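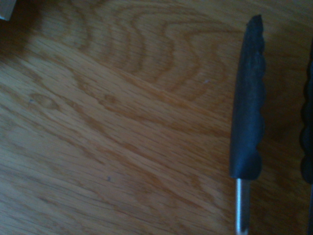 Drader: I'll believe it when one of them does my washing up. Every January there's a new video of an arm folding a towel and every January I'm still folding my own towels.

Siqueira_T: Towels are the wrong test though. Nobody in a workshop cares about towels. We've had an arm loading parts at our place for nine years and it never moans about the early shift.

Drader: Yes, but you bolt everything down for it! Same part, same tray, same spot. My kitchen has a cat in it.

Telmo Barroso: I'm somewhere in the middle on this. I spend a fair bit of my week trying to get arms to do kitchen jobs (picking up, putting away, wiping) and I'd say clearing a worktop is close and cooking is miles off. Picking up a mug, fine most days. Thin flat things are a pain, and so is anything with a hinge or a spring in it. Tongs, for instance. You want to hold them in the right place and the right way round, and then you want to use them for something, and that's really two jobs.

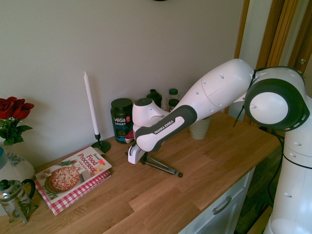 I also think people get hung up on speed. I wouldn't mind if it took 60 minutes to tidy up after tea so long as I could go and sit down while it did it. What I would mind is having to stand there watching in case it has the roses over.

Siqueira_T: Fair. Ours stops dead if a part is a bit skewed, and then somebody has to walk over and sort it out. I've moaned about that plenty.

zistden: And what does it cost? I paid 400 quid for a dishwasher and it does 300 times more than any arm I've seen. A dishwasher IS a robot if you ask me.

Drader: Ha, it doesn't load itself though, does it? That's the bit we argue about in our house.

Telmo Barroso: Loading is a lovely problem, I'd happily lose a year to it. Plates are all right. Cutlery baskets, ugh.

zistden: So come back in a year then.

Drader: Bring a towel.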